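Orden en casa

La caja abierta sobre la mesa

En Prosden, un taller de objetos domésticos de Citstead, el producto que más sale en enero es también el más sencillo: una caja cuadrada, sin tapa y sin divisiones. Cuesta poco, pesa poco y sirve para lo que cada casa deja suelto al final del día. El taller entregó más de 600 el año pasado, casi todas en colores lisos.

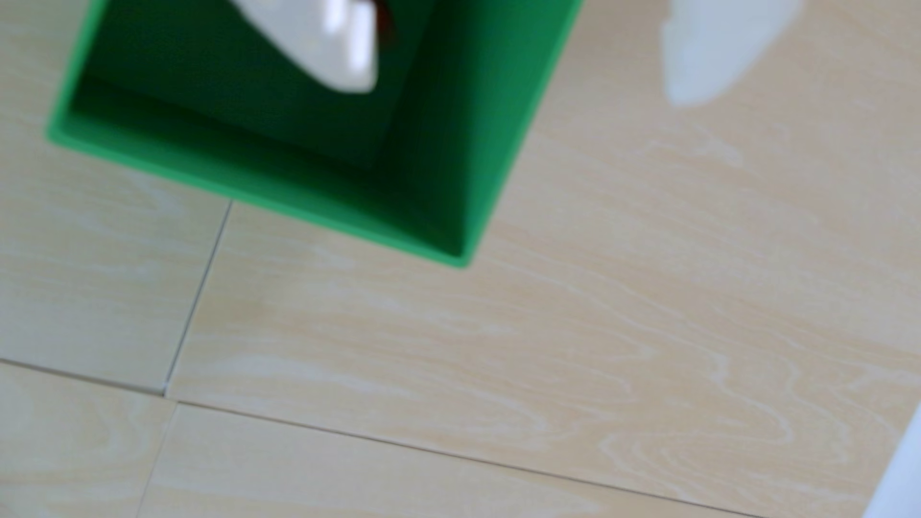 ALMACENAJE

La caja abierta tiene una ventaja sobre el cajón: se ve lo que hay dentro sin tocar nada. En las verdes, el borde queda más claro que el interior y se distingue bien desde arriba. El fondo plano ayuda a que las piezas pequeñas no se amontonen en un solo punto.

La tienda Kamolrat, que vende la serie en Rarnia, recomienda empezar con 3 cajas por habitación. Una para lo que se usa a diario, otra para lo que hay que devolver a su sitio y otra para lo que no tiene sitio todavía. La última se vacía cada semana. Si se deja más tiempo, acaba llena de tornillos, tapones y llaves que no abren ninguna puerta.

Los cables son un caso aparte. Sueltos sobre la mesa ocupan mucho más de lo que parece y conviene enrollarlos antes de guardarlos, sin apretar el nudo.

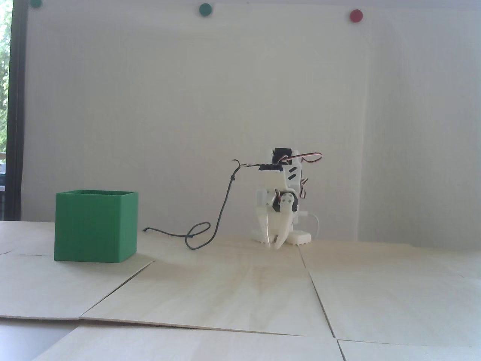
Caja verde y cable sobre una mesa de madera clara.

Para la limpieza basta un paño húmedo. Las superficies mate retienen algo de polvo en las esquinas, que sale con un pincel seco. Las cajas no deben quedar junto al horno ni al sol directo en verano.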